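Nunduritz Practice Room: Layout and Care of a Shared Calligraphy Table
Student project report, Arts and Room Use module
Submitted Sat 16 June

1. Background

The Nunduritz room is used by the beginner and intermediate brush writing groups. Until April, each group brought its own brushes and paper and stored them in whatever cupboard had space. Brushes were put away point down in cups, and several had to be discarded when the hair would no longer return to a point. The project was asked to propose a fixed writing place that could be used by one student at a time and left in order for the next.

The budget was limited to 308 dollars. The room itself was not to be altered, and all items had to fit on the existing black table.

2. Choice of materials

Two suppliers, Sultum and Pindimum, were compared. Sultum offered a lower price for the brushes, and Pindimum was able to supply the rack and the cloth together. The final order was divided between them.

A reusable water-writing cloth was selected as the main practice surface. The beginner group had used 779 sheets of practice paper in one term, most of them for single strokes that were not kept. The cloth carries a printed grid, and each square is divided by dashed guide lines, so that the exercises in the Kordestani workbook can be followed without change.

3. The writing place

The rack was placed at the back of the cloth, close to the wall, so that the squares in front of it remain free for writing. Brushes hang with the hair downward.
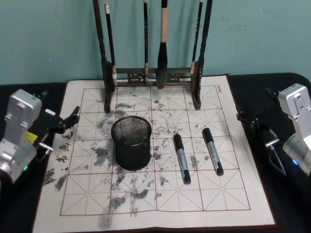 Figure 1. Brush rack and practice cloth, with four brushes hung.

The brushes were chosen to differ clearly in size. The thick brush with the tan handle is intended for single large characters, and the slimmer ones for work inside the squares. Students in the beginner group had previously tended to take whichever brush was nearest, and the instructors requested that the large one be easy to recognize from a standing position.

The black bristle of the large brush hangs just above the carved crossbar. Longer brushes would not be suitable for this rack, and the purchasing note for next year has been worded accordingly.

4. Condition of the cloth

Marking of the cloth is the main weakness of the arrangement. Gray blotches lie over a considerable part of the grid, with the heaviest area to the left of center. The printed lines can still be followed, but a light stroke is harder to judge against a stained square than against a clean one.

The group discussed replacing the cloth and decided against it for the present term. Three measures were agreed instead:

Water only is to be used on the cloth. Ink work is done on paper.
Brushes that have been used with ink are rinsed until the water is clear before they touch the cloth.
Beginners start in the cleaner squares and leave the darker ones for warm-up strokes.

5. Storage and hanging order

The rack has six pegs under its top bar. Four are in use – two have been left empty. This was a deliberate decision, as the thick brush needs space beside it when it is lifted off its hook.

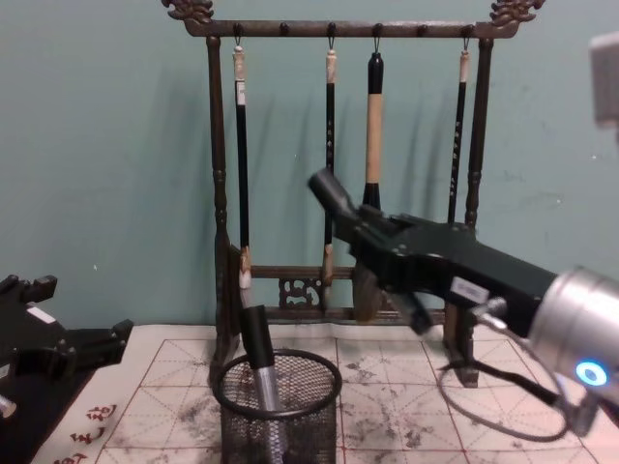 Figure 2. Top bar, pegs and carved ends of the brush rack.

Students are asked to return each brush to its own peg. The thin brushes have similar black handles with pale caps, and they were confused with one another during the trial weeks. Small numbered labels on the top bar were considered, but the instructors preferred that nothing be fixed to the wood. A hanging plan on a card will be kept with the workbook.

The turned posts and the carved corners collect dust and are to be wiped with a dry cloth at the end of each week.

6. Remaining work

The hanging plan has yet to be printed. A second cloth should be requested in the next budget, to be reserved for assessed exercises. The intermediate group has also asked for a felt pad for paper work, and a quotation from Pindimum is expected before the start of the new term.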